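Home Advice > Kitchen > Storage
Reading time: 2 minutes

Keeping Fruit and Vegetables on the Worktop

This guidance is issued by the Fonora Household Advice Service for tenants moving into the Nolari and Henao buildings, where kitchens are compact and shelf space is limited. It replaces the sheet distributed in July.

Choosing a bowl

A wide, shallow bowl is preferable to a deep one. Fruit at the bottom of a deep bowl is easily forgotten and may spoil before it is noticed. The rim should be smooth enough to wipe in one movement; wavy rims are attractive but should be washed with a soft brush at least once a week. Residents are advised to place no more in the bowl than the household will eat in two or three days.

Using the walls

Wire mesh baskets fixed to a rail or to the wall release a good deal of worktop. They allow air to pass and are simple to clean. A basket should be wiped and fully dried before anything is placed in it -- crumbs and onion skins collect in the corners of the mesh. Heavy items such as potatoes are better kept low down, in a dark cupboard.
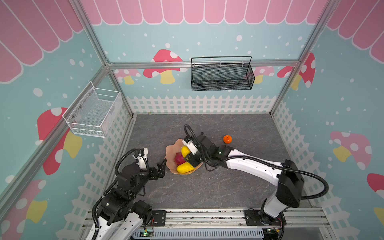
Mesh baskets on the back and left walls, with corn cobs and an apple in a wavy-edged dish on the surface below and a tangerine beside it.
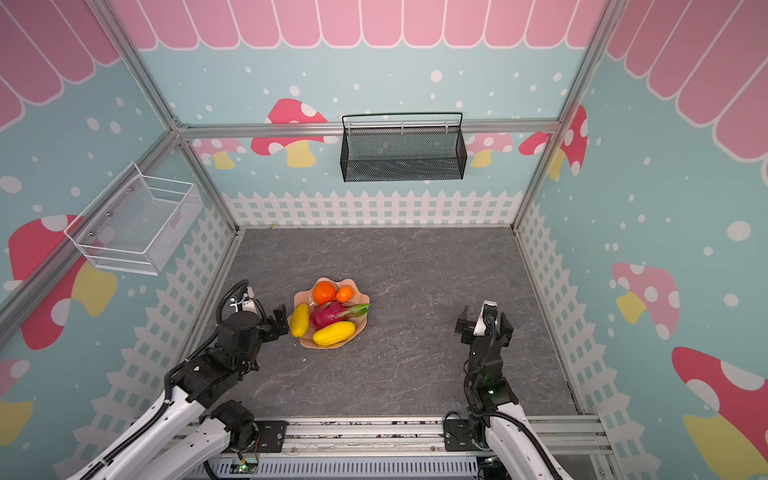 What to keep together

Apples and ripe mangoes give off a gas which hastens the ripening of other produce. They may be stored beside fruit that is still hard, but should be moved once that fruit is ready. Oranges and tangerines keep well at room temperature for about a week, and for longer in the refrigerator.

Corn on the cob loses its sweetness quickly. It should be left in its husk where possible, refrigerated on the day of purchase and cooked soon afterwards. Cobs without husks should be wrapped before they are chilled.

Dragon fruit may stand at room temperature until it yields slightly to the thumb, after which it belongs in the refrigerator. Cut fruit of any kind should be covered and chilled without delay.

Weekly care

Empty the bowl completely and inspect each piece. Remove anything bruised or leaking, and wipe the surface beneath the bowl. Fruit should be washed immediately before eating -- washing it in advance leaves moisture on the skin and encourages mould.

Printed copies of this page are available from the Drakurthorpe office.

Filed under: Small Kitchens, Food Storage
529 shares | 149 comments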